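# Chapter 7: Picking Up Round Things

By the end of Chapter 6 your team had an arm that could move to a point above a table and stop there. That is enough to pass the first checkpoint in the Nekdale course, and it is enough to knock things over. In this chapter you will close the fingers on an object, lift it, and put it down somewhere else.

The object is an orange. Teams that used an earlier edition of this book will remember a foam block, and may wonder why the block is gone. A block has flat sides, so the fingers can be off by a good bit and still get a fair grip. A round object gives you two small patches of contact. If the fingers close above the widest part of the fruit, they push it down and it slips out. If they close to one side, it rolls. You will see both of these on your first afternoon, probably several times.

All of the work in this chapter is done in the Flovon simulator. You do not need the real arm until Chapter 9.

## 7.1 What the wrist camera gives you

The arm carries a camera near the hand, and its view moves when the hand moves. Set your scene file to *orange_plate*, run the approach script from Section 6.4, and save the view at the end of the move. 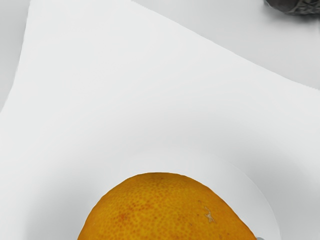
*Figure 7.1. Simulated close view of the orange on a white plate. Note the pale mark on the peel, right of center.*

At this range the fruit does not fit in the view. Your program has the upper part of a curve and has to work out the rest. Most teams start by looking for orange pixels and taking the middle of them. Try it, and write down the result, but think about what it means when part of the fruit is missing. The middle of the pixels you have is higher in the picture than the middle of the orange. Send the hand there and it will miss in the same direction every time.

A better way is to fit a circle to the edge. Color gives you a rough region, the boundary of the region gives you a set of points, and the circle is the one that passes closest to those points. The method is laid out in Section 7.3. It is sometimes called a Bednárik fit in the Roltingate league notes, so if your coach uses that term, it is the same thing.

Shadow is the other trouble. A white plate on a pale surface has very little edge of its own, and a soft shadow beside the fruit can be stronger than the rim of the plate. 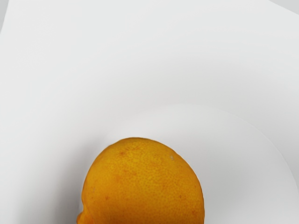 If your threshold is set too low, the program will treat the shaded area as part of the object and the circle will come out too large. Set the threshold on saturation first and brightness second. Gray shadow has almost no saturation, and orange peel has plenty.

Small marks on the peel matter less than students expect. A pale scuff leaves a hole in the region, but the hole is inside the boundary, and the circle fit never looks at it. A lump on the outline does matter. Drop any edge point that sits far from the first fit, then fit again.

## 7.2 The whole table

The close view is good for the last part of the move. For planning the path you need the outside view, which shows the arm and everything it could hit.

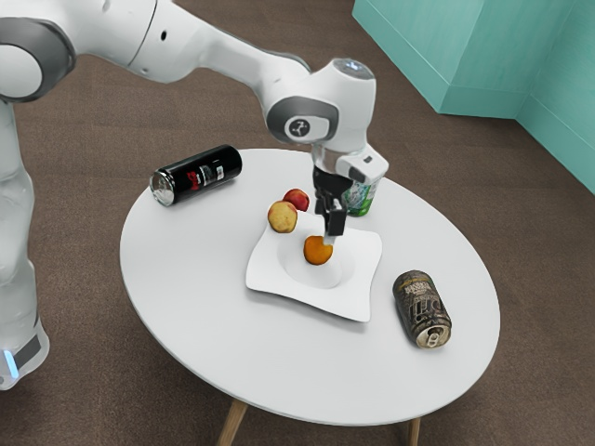 *Figure 7.2. Outside view of the simulated table. The fingers are at the orange; the other fruit and the cans have to be left where they are.*

Before you write any motion code, copy the layout into your notebook as seen from above. Mark the plate, the target, and each obstacle. Then draw the path of the hand in and the path of the hand out. The path out needs more room, as the hand will be carrying the fruit. Under league rules a touched can costs points even if it stays in place.

Cans on their sides need extra clearance.

### Before you start

- Load *orange_plate* and check that the camera size is set to 800 by 527.
- Set the step limit to 3000. A run that reaches the limit counts as a miss.
- Use 568 as the random seed for your first run so that your results can be compared with those of other teams.
- Save every failed run with its log. You will need them for Exercise 7.6.

## 7.3 Fitting a circle to part of an edge

Suppose you have a list of edge points, each with a column and a row. We want the center and the radius of the circle that comes closest to all of them.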